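5th November

Long one today. I want the house rules for the assembly cell written down while they're fresh, and before Sigrún Þrastardóttir comes over from Gravby to go through them with us. She has read the old sheet and sent it back with more pencil on it than print, which I'm delighted about. It needed a proper fight.

First the good news. The torque rule works! We had been arguing for weeks about whether the gripper force should be set per part or per operation, and I was firmly in the per-part camp until I tried writing it out. A hard drive going into its slot and the same hard drive coming out again want completely different limits. Going in, you want the arm to give up early, at the first sign of a rail catching. Coming out, you need some pull to get past the detent, and if you give it the insertion limit it just sits there tugging like a dog on a lead. So: limits belong to the operation. Every operation in the script carries its own force ceiling, written on the line where the operation is called, and no inheriting from the one before. I've changed all of Dostent over to this (Dostent being the sequencer, for whoever reads this after we've renamed it yet again).

The inheriting was the nasty bit. I found a place in the old script where the processor placement was running with the ceiling left over from the drive extraction. It had been like that since the merge. No harm that I know of, but it made me go a bit cold. Hence the rule, and hence it goes at the top of the sheet.

Rules as they stand tonight, in my order, which Sigrún will want to change.

Rule A. Every operation states its own force ceiling and its own speed. If either is missing, Dostent refuses to start. I put that check in this morning and it threw out four of our own scripts straight away, two of them mine.

Rule B. Nothing gets picked from the bare table. Parts live in the fixture, in the pocket made for them, facing the way the pocket says. If a part has no pocket, it isn't in the job yet. Bisht thinks this is too strict for quick trials and I do see the point, but quick trials are exactly when someone puts a memory module down at a funny angle and then spends the afternoon tuning the pick to suit it. Print the pocket first. It's an overnight job at worst.

Rule C. One arm over the case at a time, unless the operation is declared as a two-arm operation. Declared means both arms named, with who holds and who moves. The other arm parks high and back. "High" now has a number: 800 mm above the table, measured at the flange. We used to say "out of the way", and everyone had a private idea of what that meant.

Rule D. Mains lead out, and off the table entirely, before the side panel comes off. Then wait. I've put two minutes on the sheet. The supply stays shut, always, whatever happens. We don't open those and we don't teach a robot to.

Rule E. Wrist strap for any human hand inside the case, and the fixture bonded to the same point. I'd forgotten that printed plastic is a lovely way to build up charge until Bisht rubbed a sleeve along it and held up the meter. We need to try the dissipative filament. Ordering is on me.

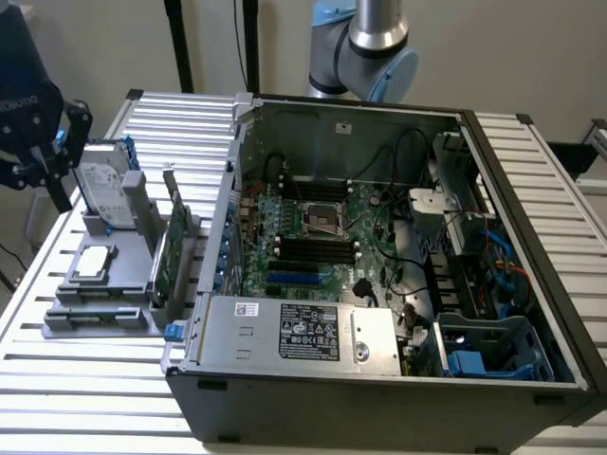 Rule F is the one I'm proudest of, so it gets more room. Sockets. The socket is the one part of this whole job where a small mistake is a dead board, and for months our practice was "be careful". Lovely sentiment, useless as a rule. The wording now goes:

Before any processor placement, the socket is looked at by a person, with the lamp, and the person initials the run sheet. The arm approaches straight down for the last 30 mm. No sideways correction below that height. If the position is off, it goes back up, corrects, and comes down again. The part is released at contact and never pressed. Pressing is the lever's job.

The "no sideways correction" line came out of reading back through the logs. We have 1,188 logged placements now on the scrap boards (a heap of work, and thank you to everyone who sat with the lamp). Of those, 814 went down with no correction at all. I read the notes on the rest, and the ones that made me wince were nearly always the same story: the arm gets low, the camera decides it is a hair to the left, and the controller helpfully slides it across while a corner is already touching. Going up and round again costs a few seconds. I will happily pay a few seconds.

I'd love to say the new wording has cut the bent contacts, but we have run it for such a short time that I'd be kidding myself. Leave it a fortnight and then look.

Rule G, recovery. This is where the old sheet was weakest. It said to "return to a safe state" after a stop, and I asked three people what that meant and got three answers, one of them quite rude. So now:

After a protective stop, nobody restarts from the pendant until they have looked at what each gripper is holding. If a gripper is holding something, a hand goes under it before it opens. The arm is backed out along the line it came in on, slowly, in the same direction it was travelling, reversed. Only then home. Never home from inside the case. I can't say that last one loudly enough. Homing takes the short way round as far as the joints are concerned, and the joints have no idea there's a drive cage there.

And the operation that was interrupted starts again from its beginning. No resuming halfway. The script thinks the part is where it left it, and the person has just moved it.

Rule H, cables. I don't have this one yet. Leads inside a case are the least repeatable thing we deal with; they spring back, they hook on a finger, they lie differently each time the case is turned. My draft says any loose lead within the approach path is tied back by hand before the run. Sigrún's pencil says "then you are not testing the task", and she's right, or at least half right. A technician on a bench doesn't tie everything back first. But I don't want an arm learning about SATA leads by pulling one out with the socket open underneath it. Possible middle way: tie back for anything over an open socket, leave alone for everything else, and write down which it was. Want to talk it through with her properly.

Rule J (skipping I, it looks like a one). Labels and records. Each run sheet gets the script version, the fixture version, the fingertip set, who was in the room, and anything odd. "Anything odd" gets its own box, a big one. The most useful thing in the whole pile of old sheets was a scribble saying "squeaks on the way up", which led us to the loose fingertip screw. I would never have thought to put a squeak box on the form.

Fingertips: check the screws at the start of each session. Paint mark across the head and onto the pad, so a turned screw shows as a broken line. Cheap, quick, and I'm so pleased with how they look.

On the formal side, I spent the afternoon with the risk assessment open next to the sheet. My feeling is that we had them the wrong way round. We wrote the assessment once, filed it, and then lived by the sheet, and the two drifted. From now on each rule on the sheet points at the line in the assessment it answers, and any rule with no line gets one. Doing this showed up two gaps. One is the space between the rear poles and the nearer arm's elbow, which I'd never thought of as a place where a hand could be. It is, though, if you reach round to free a cable. The other is sharp edges on the case frame, for us and for the gripper pads both. Gloves for lifting the chassis, no gloves for the small parts.

Reduced speed whenever a person is within reach of the table. That was on the old sheet and stays exactly as it was. It's a good rule and it has been kept.

Gitness asked whether all this could live in the software, with the paper dropped. Some of it, yes, and gladly – the force ceiling check is already there and the parking height should be next. But the lamp and the initials stay on paper. I like that you have to pick up a pen. It makes you stop and look, and if it were a tick box on the screen I know perfectly well I'd click it with my elbow.

Still to do:

Parking height check into Dostent, with a plain message when it trips.
Pocket for the short expansion card, which rattles in the one it has now.
Filament order.
Reword B so that Bisht can live with it.
Assessment: add the pole gap, add sharp edges.
Clean copy of the sheet to Sigrún, with H left open and marked as open.
Find the other lamp.

One thought before I pack up. I went into this thinking the rules would slow us down and I'd have to sell them to everybody. Then I ran the drive swap this evening with the new sheet beside me and it was such a relaxed hour. I knew what I was meant to be checking, I knew where the second arm would be, and when the stop tripped (my sleeve, light curtain, my fault) I read G off the page and did what it said. It took no thinking at all. Though I noticed G doesn't say who calls the all-clear if there are two of us at the table. Add that. Person on the pendant calls it, the other one answers out loud?

Ask Gitness how they do it on the big cell.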